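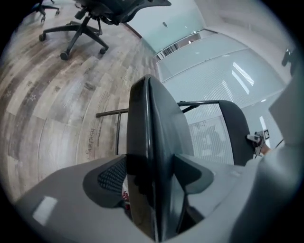 What kills most people in Jamedville?

Their hearts, mostly, and usually after years of fair warning.

Gavin MacRitchie has signed death certificates in the county for 30 years, and he is a little tired of being asked about sharks. "We're a six-hour drive from the ocean," he says. "People still want to talk about sharks."

Lightning comes up a lot too. So does the Trunley bridge, which everyone in town expects to fall down and which has so far hurt one bicycle.

"Stairs," he says, when pressed for something scarier. "Go look at your stairs."

He has given the same talk at the Rutherford library every May, to crowds of up to 40. The questions at the end run long - poison, mostly, and one woman who asks about quicksand each year.

Does he worry about his own exit? "I take the pills. I hold the railing." Then he orders the pie.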